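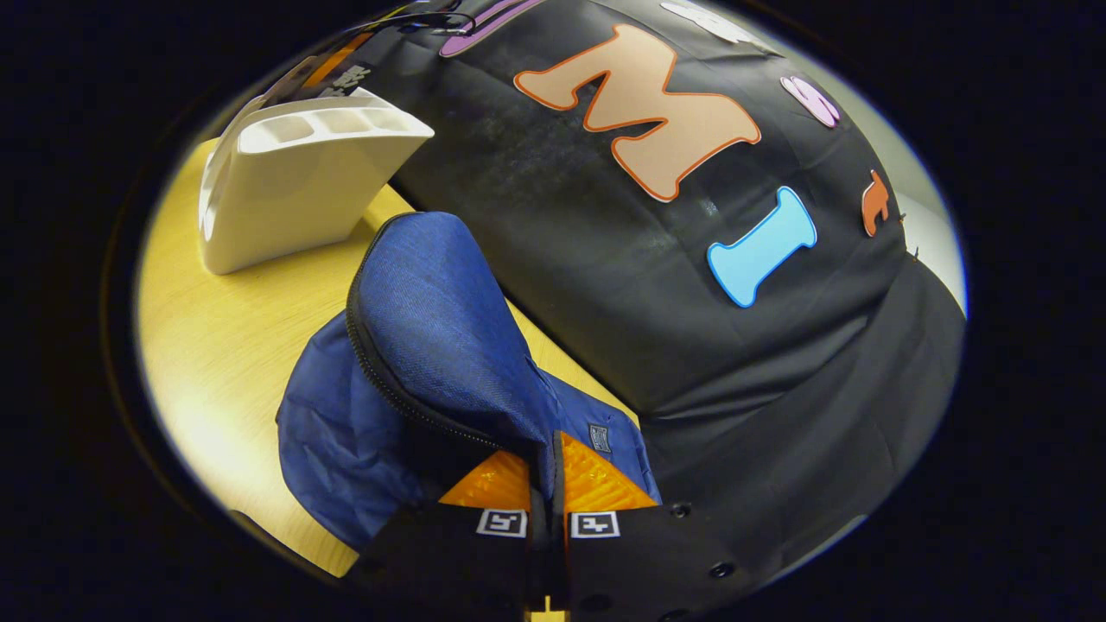
*A blue zip pouch on the tabletop.*

I'd driven past the Drastville exit for years before I finally took it, and that was only to meet Rohani Ginting, who moved there from Revden in February and hasn't stopped texting me about it since (I mean this kindly, Rohani!).

We met on Main Street, at a coffee place with 2 outside tables and a line at both of them. "I came for the rent and stayed for the river path," she told me, and then she laughed and said she'd been saving that one up. Her building has 30 apartments, a short walk from the station, and she says she knows most of the people in it by their dogs.

I asked what she does on a Friday night, because Revden has all those clubs. "I don't miss them. I walk down to the Onyeka, it's this old movie house with 400 seats, and if the movie's bad I'm home in ten minutes." She's also big on the Thai lunch counter run by Somkiat Nakpan, and made me order the noodles with pickled greens. I had seconds, so no argument from me.

Was there anything she'd change? She thought about that one for a while. "Parking by the library. And I'd like a late train, the last one leaves the city way too early." Groceries are pricier than she expected, too, so she still does a big shop in Revden every couple of weeks.

After lunch we took the river path as far as the old boathouse, talking mostly about her sister's wedding, and on the way back she stopped to point out a yellow house for sale with a crooked porch. "Don't look at the price," she said. I looked at the price. Then she had to get back to work, and I went and bought a pound of coffee for the drive home.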